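I went to the Ostbridge small press fair in August expecting to stay an hour and buy one book. I stayed until they started stacking chairs and came home with 5 books, a broadside in a cardboard tube and a sore shoulder. If you read poetry at all, or even if you only keep meaning to, put this one on your list for next year!

The fair is held in the old corn hall, a long room with a gallery running around three sides. There were 60 tables this time, most of them poetry, with a few people selling essays, translations and handmade notebooks. Doors opened at ten. By half past you had to turn sideways to get down the middle aisle, and I loved it. Strangers were reading lines out loud to each other over the tables, and at least twice I joined in.

My first proper stop was Foulkes, a press I have followed for years and only ever ordered from by mail. It was a treat to handle the whole list at once. Their books are plain to look at (gray card covers, title in one color, no blurbs anywhere) and very carefully made inside. Wide margins, good cream paper, a sewn spine that lets the page lie flat. They had the new edition of their tide poems out, a sequence written on one stretch of coast over a full year, one poem for each high water the author managed to be there for. I read four standing up and bought it. The poems get shorter as the winter comes on, and by the middle of the book some of them are only a line long. Then spring arrives and they start to spill over the page again. I finished it on the train.

Across the aisle was Cladby, which couldn't be more different. Bright covers, odd sizes, a fold-out here, a pocket there. Their big draw was an anthology of devotional poems from several traditions, 146 poems in all, many of them printed with the original language on the facing page. I am not a religious reader by habit, and I sat down with it mostly to rest my feet. Forty minutes later I was still there. The editors have put the poems in order of the time of day they speak about, so you begin before dawn and end in the small hours, and the company you meet along the way is wonderful. A hymn will sit next to a grumpy little poem about being woken up for prayers. My one complaint is the notes, which are all at the back in tiny print, and which you really do need for the older pieces.

The readings were upstairs in the gallery, fifteen minutes each, all day. No microphone! That worried me, with so much noise coming up from the floor, but the room is kind to voices and people leaned in. I caught six of them. The best was a set of poems about kitchens and bread, read very slowly by a woman who had the whole thing by heart and looked at us the entire time. The weakest was a long piece about an airport that could have lost half its length – though the person beside me wiped her eyes through most of it, so what do I know.

In the afternoon I did the tour of Groletti, the letterpress shop two streets over, which opens its doors to fair visitors for the day. Go early for this. They take small groups and I waited quite a while on the stairs. Once inside you get the smell first, ink and machine oil, and then the cases of type all down one wall. The printer who showed us around set a two-line poem by hand while she talked, letter by letter, upside down and right to left, without seeming to look. Then each of us got to pull a copy on the hand press. Mine is a bit heavy on the left side. It's going on my wall anyway.

She told us the shop's longest job so far was a verse retelling of a folk tale, 1059 lines, every one of them set by hand by two people. They ran short of the letter w near the end of each section and had to print, take the type apart and start again. There was a copy on the bench that we were allowed to turn through with clean hands, and it's a lovely thing, with a slight dent in the paper wherever a letter has landed. Far out of my price range, sadly. I bought the broadside instead, a single sheet with a night poem on it, deep blue ink on white.

A few practical notes. The café in the hall runs out of food by one, so bring a sandwich or eat in town. Several of the smaller tables took cash only. The gallery stairs are steep and I didn't see an elevator, so I would write ahead and ask if that matters to you. There is a free coat rack by the door, and the program is a folded sheet that you should grab on your way in, as they were gone by noon.

What I keep thinking about is how much talking went on. I read mostly alone, at night, and I forget that there are rooms full of people who will argue happily over where a line ought to break. I have already been through the Cladby book as far as midmorning, and I'm trying to read it only at the right hours, which means an early alarm if I want to do the dawn section properly. I'll write about it at more length once I get to the night poems.

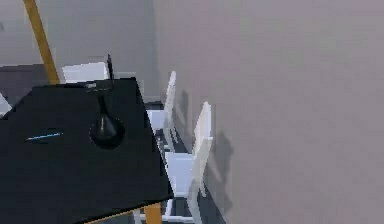 *Black vase on a black table.*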